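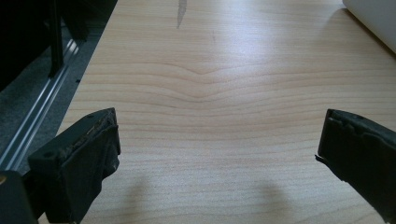
Somebody from Titico wrote back to say the gray streak near the top of the table is in the finish, and that I should leave the wood alone until I know what made it. Fair enough! I was all set to go at it with the fine pad.

Friday, May 15, 2020

So, the big table. I spent most of the morning with my nose six inches off it and I still like it a lot. The grain does that shallow V in the middle, wave on wave of it, and then goes back to nearly straight stripes lower down. The Retamal order wants tops with quiet grain and I keep thinking this would be wasted on them (sorry, Retamal).

Back to the mark. It's a narrow thing, tapers to a point. Could be a scuff, could be a drip somebody let dry. My plan is a damp cloth first, plain water, then a drop of dish soap, then wait overnight before I decide anything. If it's still there after that I'll try the Grernik cleaner on the underside, let it sit 2 minutes and wipe. No pads, no sanding. I went through a finish once on the Ondmont bench doing exactly that and the patch still looks like a thumbprint every time the sun hits it.

Also there's a tiny dark speck a little below and to the right of the streak. I can barely tell it from the grain. Leaving it.

The glare is a pain, by the way. With the light coming from overhead the upper half washes out and you lose the mark completely unless you move your head. Whoever looks at it next, bring the little flashlight and hold it low, almost flat to the wood. Way easier.

Question for the rest of you: do we want a new coat on the whole top in September, or just wax it and live with it? I have 4,000 grit sheets in the drawer if we go the rubbing-out route, but I'd want a practice run on scrap first. Write your vote under this.

Cloth and soap are on the shelf by the sink. Please don't put mugs on the table tonight.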